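Dravthorpe function rooms book up early for party season

Party bookings in Dravthorpe are running well ahead of last year, and anybody hoping for a Saturday-night style do before the holidays may already be out of luck. The Major, the big function room on the Stokden road, has 67 events on its calendar between now and the end of November. Last year it had 24.

Anniversaries and milestone birthdays make up most of it. A few retirement parties. Weddings are flat, the venue says, though more couples are asking for a short ceremony and a long evening after.

Live music is the big change. For years it was a playlist and a rented speaker, now people want a band again, or at least a singer for the first hour. The Plemville Entertainment Agency, which supplies acts to most of the rooms in the area, has nine bands on its books and says all of them are close to full for the fall. Two more are being auditioned this month.

Prices are up a bit too. A four-piece for the evening now starts higher than it did in spring, and travel is charged seperately outside Plemville. The agency blames gas and insurance.

Food is going the other way. Fewer sit-down dinners, more trays and small dishes put out so guests can eat when they like and get back to the dance floor. The Major has dropped its five-course menu and replaced it with a buffet for up to 70 guests – bigger groups can still ask, but need to give a month's notice.
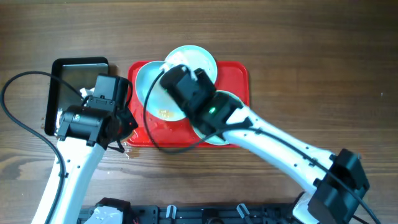 What to do if you're booking

Call the room first, then the band. Agency staff say too many families do it the wrong way round and lose a deposit when the dates don't match. Ask what time the music has to stop. At the Major it's 11:30 p.m., with the bar closing a half hour before that. Stokden rooms mostly finish earlier.

Check the sound system as well. Some acts bring there own, some don't, and a late rental is expensive.

The Major still has a few afternoon slots open in October – kids' parties, christenings, that kind of thing. Evenings are waiting list only. An open house with three of the Plemville bands is planned for early next month, free to get in, doors at 6 p.m.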